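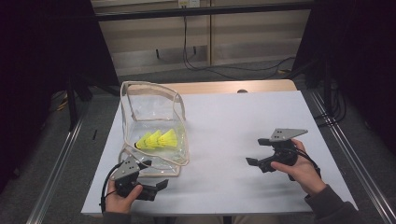
The Kemeys pair from Dredau is a set of hand-held grippers for recording two-handed demonstrations, priced at $2,388 with the Tatarix logging software. I have used mine since November, mostly on bagging tasks. Yellow nylon shuttlecocks in a clear plastic bag make a fair test: the skirts overlap, the bag rim sags, and both grippers have to work close together. The fingers open wide enough for a skirt. The perforated metal plate on top takes standard brackets.

**Tracking.** Logged at 60 Hz. I lost 2 demonstrations out of 70, both with the wrists crossed.

**Cables.** The weak point. One per gripper, and the left one drags on the table edge. Thanasis Vlachopoulos clips his to the sleeve, and I now do the same.

**Fatigue.** Noticeable after 35 minutes. The older Grorkier set was lighter but had more play in the fingers.

**Software.** Export is slow. Calibration must be repeated after every restart.

Four out of five. I would buy it again with longer cables.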